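What Your Room Does to Your Voice: notes for the home recording talk
Sunday, May 10, 2026
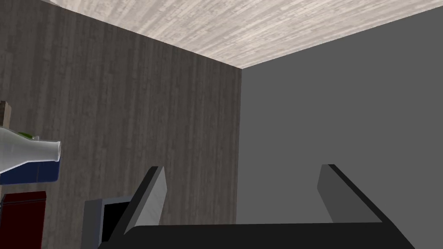
Slide 1: a corner, with dark wood-grain planks on the left wall and plain gray on the right.

Say hi, thank Etenesh Nigatu for setting this up, check the people in back can hear me. (If they can't, great, free demo!)

Start with the closet story. My first podcast episode got almost 300 downloads and I was thrilled, until Tahsin Pramanik wrote to ask if I'd taped it in a stairwell. I hadn't, it was my dining room, but I'd spent $600 on a microphone and it was picking up every wall in the place. Pause for laughs, or don't.

Clap test. Get everybody to clap once, together, and then hush. Listen to the tail. Ask for words: ringy, boxy, fluttery, whatever they shout. Then have them try it at home in every room, bathroom included, and write down which one sounds the most boring. Boring is what we want!

Corners. Low notes pile up where walls meet, so a deep voice gets thick and muddy if you sit in one. Pull the desk out a few feet. Don't sit dead center either, that has its own weirdness (skip the math unless somebody asks, and if they do, I've got the sheet in my bag).

Soft stuff. Play clip A, then clip B. Same me, same mic, same sentence, and the only change is a comforter hung behind my chair. Secondhand comforter, $20. Play them twice because people always want it twice.

Carpet helps with the high end and does very little for the low end. Bookshelves are good, messy ones especially. Egg cartons, please no. Someone will bring up egg cartons.

Mic distance: a hand's width, a little off to the side so the P's don't pop. Do the "Peter Piper" thing into the mic, both ways.

If we're running long, cut the part on foam panels. If we're not, tell them about the guy who got quoted $2,000 for his spare bedroom and ended up moving his coats in there instead.

Questions. Repeat each one into the mic before answering, I forgot last August and the recording is just me saying "yes" and "depends."

Sign-up sheet for the editing workshop is by the door. Pens too, bring them back!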